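家务机器人那份报价单，我为什么还没签

2018年9月25日

先说结论：Dorkidon 的家务机器人套餐我很想要，但今年不会付钱。

事情是这样的，七月份我去 Sostellow 的展厅看了一场演示，回来以后激动得一晚上没睡好（真的，半夜还爬起来量厨房过道）。那台机器双臂、带底盘，能擦台面、收杯子、给纸巾盒补纸，每月租金210欧，上门调试另算100欧。销售小哥嘴很甜，说装好以后你就"忘了它的存在"。我当时差点就刷卡了！

后来冷静下来，我开始琢磨一件很小的事：补纸巾。听上去多简单啊，掀开盖，放进去，合上。可是你自己做一次就会发现，手指一直在试探，纸软塌塌的，按重了起皱，按轻了又不服帖，两只手还得互相让着点。

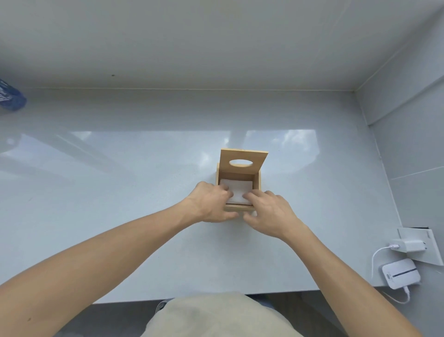
掀开木盒盖，两只手都伸进去按纸巾。

展厅里那台机器补纸也补成了，用的是他们自己配的盒子，盒口特别宽，纸巾还套着一层硬纸托。换成我家那种带翻盖的木盒子呢？我问了，小哥说"下一版软件会支持"。下一版是哪一版，他没讲，我也没好意思追着问。

我不是要挑刺。擦台面那一段我是服气的，边角都照顾到了，比我擦得认真多了。问题在于合同里写的是"日常家务协助"，这六个字的口袋实在太大。我翻到附录，发现真正保证能做的只有5项，其余都归在"视环境而定"里面。视环境而定！谁家的环境不是乱七八糟的？地砖上有张废纸，墙边拖着一根线，袋子堆在角落里，它的底盘过不过得去，附录里一个字都没提。

再说柜子。我最盼着的其实是它能帮我弄柜门，因为我家厨房是 Lamero 的老款，门板隔三差五要重新对位。这种活人是怎么干的呢？坐在地上，一手扶住板子，另一手去够下沿，一点一点地凑。眼睛要看缝，手要感觉板子歪没歪，腿还得找地方放。我把这个需求写邮件发过去，Carrillo 那边（他们是负责售后的）回得很快，态度也好，就是答案让人泄气：板件类操作不在服务范围内，建议请师傅。 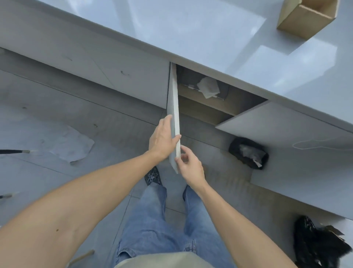
Mafalda Gouveia 看完我的草稿，回了我一大段：你这是拿最难的活去考它，不公平。我家那台用了2个月，每天就擦桌子收杯子，我下班回来台面是干净的，这210我花得心甘情愿。柜门一年修几次？请个师傅不就完了嘛。

好吧，她说得有道理，我承认。要是你家里最烦的就是擦和收，那这套东西现在就可以考虑，别被我带偏了。我烦的偏偏是另一头，是那些要蹲下去、要两只手商量着来的零碎活，而这些恰恰是广告片里镜头一晃就过去的部分。

所以我的意见很具体：Dorkidon 应该把那份附录挪到报价单第一页，字号放大，能做什么、不能做什么写清楚，再允许客户拿自家的东西去展厅试。我愿意抱着我的纸巾盒坐地铁过去，排队都行。另外那个调试费，既然"视环境而定"，上门看过觉得不合适的，是不是该退？我上周就这么问的 Sostellow，他们说要跟总部确认，几乎过了5天才来电话，答复是可以退一半。

一半也算松口吧。我已经跟他们约了下一轮试用，纸巾盒我会带去的。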